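Why I watched the whole hearing

Saturday, December 24, 2022

My shopping is done and the apartment is quiet, so I finally write the post I promised in June. It is about the public hearing on the Presari ferry contract, and about how people talked of it online.

Before that week I did not know what a committee hearing looks like. In my first country such things are not shown on television, or they are shown after midnight. I started the stream only because everybody in my feed was angry at the same 40 seconds of it. In this clip the director of MacKinnon is asked who approved the second payment, and he looks at his papers and says nothing.

So I watched from the beginning. The session was long and I needed 2 evenings. The silence is real, but it comes after he was asked three questions at once, and when the chairwoman repeats them one by one he answers all of them. I did not like his answers. Still, he gave them, and the clip stops before this.

What people wrote

I read the replies late into the night. An actor from the series Oton had shared the clip with one angry word, and after this it was everywhere. I like Oton very much and I have seen every season, but I think he did not watch more than I did at first. Later he shared a longer version of 15 minutes, which I respect. This one had only 37 comments when I looked.

My friends from the language class were divided too. One said that a famous person should stay silent about contracts. I don't agree — he pays taxes and takes the ferry like the others. 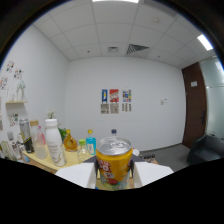

What I do now

I have one small rule. If a clip makes me angry, I look for the full recording before I share it. Often I am too lazy to watch it, and then I share nothing.

The committee's report is expected after the holidays. I will read it with my dictionary and write again here on Plallness, probably in two parts.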